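Living room tidying, Niltthorpe flat, week 2 report

Goal this week was the seating corner. Cushions back in place, side table cleared, cables off the floor if time. Had 5 tasks on the list, only got thru nearly all of them.
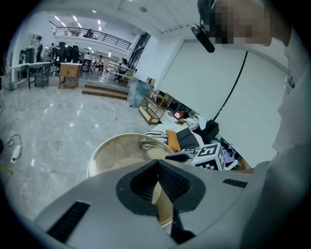
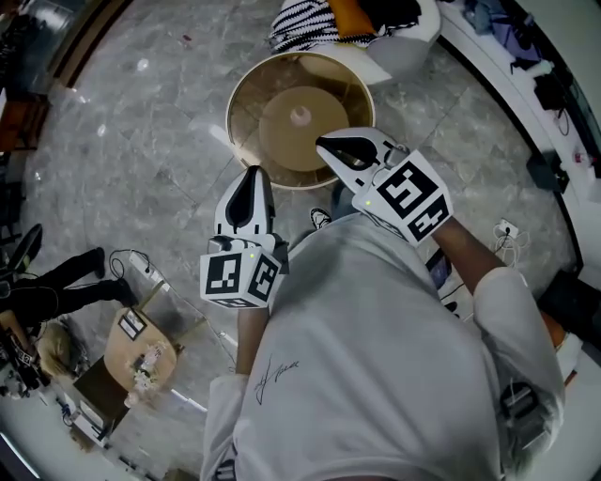
Fig. 2. Seating corner, striped and orange cushions in both. Round side table in the second.

Cushions easy. Cables not, they tangle agian as soon as you move one. Still to do: sort the ledge, write up timings, pick a layout for May.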